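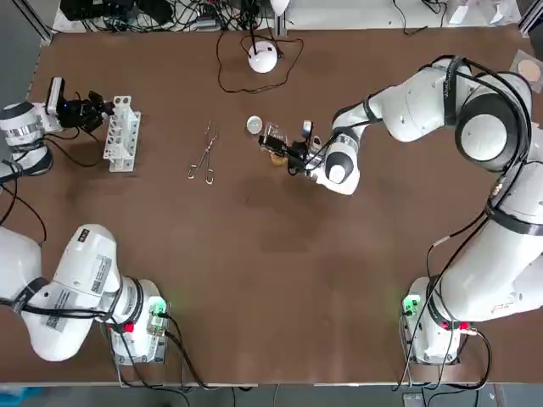 The Châu bench is the two-arm preparation station in the Lukach laboratory at Utden, and the questions below are the ones bench staff have put to us while it was being set up. The answers apply to everyone who prepares, moves or clears glassware in the wet area. Each arm ends in a gripper with a small camera mounted on it, and the items on the table are the ones staff already use: test tube rack, scissors, petri dish. Questions on pay and grading are answered by the Kovine personnel office and are covered only briefly on this page.

Which tasks are being moved to the arms?

In the first stage, five: picking up an empty beaker, setting a beaker down at a marked place, moving small dishes, moving an empty test tube rack, and returning hand tools to the side of the table. Pouring, weighing, filtering and anything that involves heat stay with the person on shift. A second stage may add pouring between beakers. No start has been set for it.

Will there be fewer posts?

No posts are being removed as part of this project. The preparation team has 12 members and the shift plan for the coming year is drawn up for the same number. Duties within the shift do change. Less time is set aside for laying out and clearing glassware, and more for checking, labelling and keeping records. If your job description no longer matches what you do for most of a shift, ask for a review using form 722.

Who is in charge of the bench during a shift?

The person signed on to it. The arms do not carry out a task until that person has released it, and any task may be stopped without giving a reason. Stops are logged by task and by time. The log does not hold the name of the person who pressed stop.

Do the cameras record staff?

The gripper cameras are pointed at the work and are used to find objects and check the grip. Hands, sleeves and clothing can come into view when someone is near the table. Recordings are kept for 31 days and are then deleted, unless a fault report refers to them. They are not used for timekeeping, appraisal or disciplinary matters. This was agreed in writing with the staff side, for which Sang Phùng signed.

Where do I stand while the arms are moving?

You may stand at the edge of the table. Keep your hands and forearms off the tabletop while a task is running. If you need to reach in, press stop, wait until both arms are still, and then reach. Slow speed is the normal setting for all tasks in the first stage. Only the bench lead can change it.
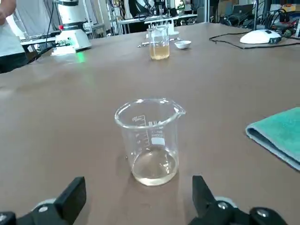 The same rule applies when you only want to straighten something. A beaker that has been nudged by hand during an approach is no longer where the last camera reading placed it, and the gripper may close on the rim or on nothing. Stop, move the beaker, release the task again. The arm will take a new reading before it starts.

What does the green light on the arm base mean?

It means that the base has power. It does not mean that the arm is free, that it is parked, or that it is safe to reach in. For that, look at the status line on the bench screen, which reads IDLE, RUNNING, HELD or FAULT. Reach in only on IDLE or HELD.

How does the arm hold glass without breaking it?

Closing force is limited in software and set separately for each type of item. The limits for beakers were found by testing with spare glass and are set low. The cost is that a beaker may occasionally slip. It is then lowered to the table, if the gripper still has hold of it, and the task goes to HELD. Chipped or cracked glass must be taken out by hand before the shift starts. The cameras do not find fine cracks reliably, and the inspection step on the opening checklist has not been removed.

Does it matter where I put things?

Less than it would on a fixed-position machine. There are no moulded trays. Leave a clear space the width of a hand around anything the gripper has to pick up, and keep cables out of that space. Spouts and printed graduations may face any way. Tongs and scissors should lie flat and not on top of each other. Cloths can stay on the table but must not cover glassware, even in part.

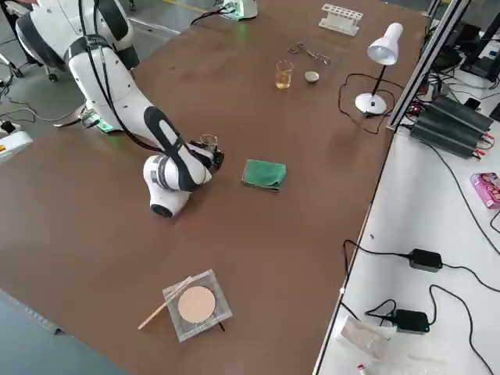
Beaker held just above the tabletop at the Châu bench. The tongs, the amber liquid and the white dish are further back.

What about liquids?

The arms may move a beaker that is empty or that holds a shallow layer of liquid, provided that the liquid is on the approved list. Anything fuller than that is moved by hand. The approved list is short and is kept with the bench file. If a liquid is not on it, treat the answer as no and ask the bench lead.

What happens if there is a spill?

Press stop. Deal with the spill under the ordinary laboratory procedure, which has not changed. Wipe the gripper fingers with a damp cloth but do not spray them. Cables on the tabletop must be lifted and checked underneath. Record the spill in the laboratory book as well as in the bench log, as the two are not linked.

Is training compulsory?

Yes, for anyone who signs on to the bench. It is done in paid hours and takes one morning, plus a supervised shift. It covers releasing and stopping tasks, clearing a fault, parking both arms and starting again after a power loss. No programming is involved. Staff who would prefer not to sign on to the bench may say so. They will be placed on the other preparation duties for as long as the shift plan allows, and the position is looked at again every December.

Who teaches the arms a new task?

Ronaldo Soriano, as bench lead, with one member of the preparation team who does the task by hand at present. The team member decides what counts as a correct result and signs the task sheet. A task without that signature cannot be released on shift. Time spent on this work is booked to the project code, so it does not count against preparation targets.

Will output targets go up?

Not in the first stage. The arms are slower than a trained person at every task they now do. Targets for the area are frozen until the stage review is complete, and any change after that goes through the usual consultation.

I found a fault that clears itself. Do I still report it?

Yes. Give the task name, the status line as it was shown, and what was on the table at the time. A short note is enough. Faults that come and go are often traced to a cable or a connector, and these are hard to find without several reports to compare.

Can I go back to doing a task by hand in the middle of a shift?

Yes. Park both arms, set the bench to IDLE and carry on by hand. Note the time of the change in the bench log. The hand procedures remain in force, and copies are kept in the same drawer as before.

Page last updated 03/12/2024. Send corrections to the bench lead.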